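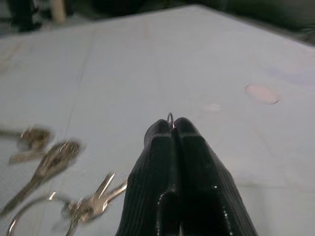 ## Skalton arms: keys to wall hook

**hulleo_31**
Ribbed fingers pinch a thin ring fine. Keys lying flat are harder - approach height is off by 2 mm.

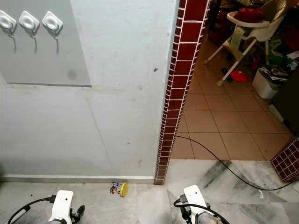 *posted by **hosteck**, 4th October*

Check cable slack first. Those loops load the wrist.

**hulleo_31**
Disagree. Error is the same with the cables unplugged and the arm locked.
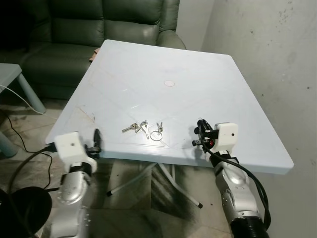 Table height was set once, by tape. I'll probe the top and rerun.

**hosteck**
Probe the corners too. Mine sagged.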